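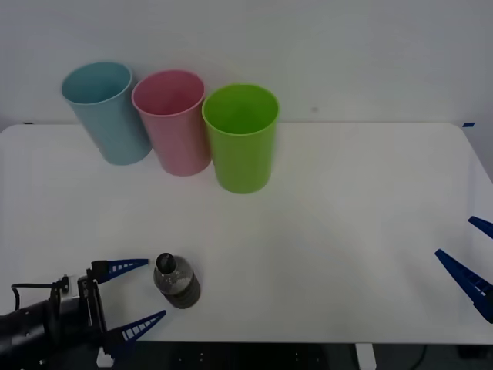
Onyekachi Aliyu, research associate, Pernau

4.2 What visitors saw at the table

The August open day gave us a chance to watch people meet the two-armed set-up for the first time, and we were very glad of their company. Figure 5 shows the work at hand, with the small black-capped bottle standing near the open fingers of the left gripper and the pink, blue and green cups further back. Visitors came through from the Friday morning onwards, nearly 40 of them by closing, and my colleague Bukola Ogunleye talked each group through the task before inviting questions.

Most of the questions - and there were some lovely ones - had to do with the fingers, whose ladder-like cut-outs drew people in far more than the arms themselves. Several asked how hard they could squeeze. Children tended to ask about the cups first, and wanted to know which one the arm liked best.

Figure 5. The table during the open day, with both grippers open.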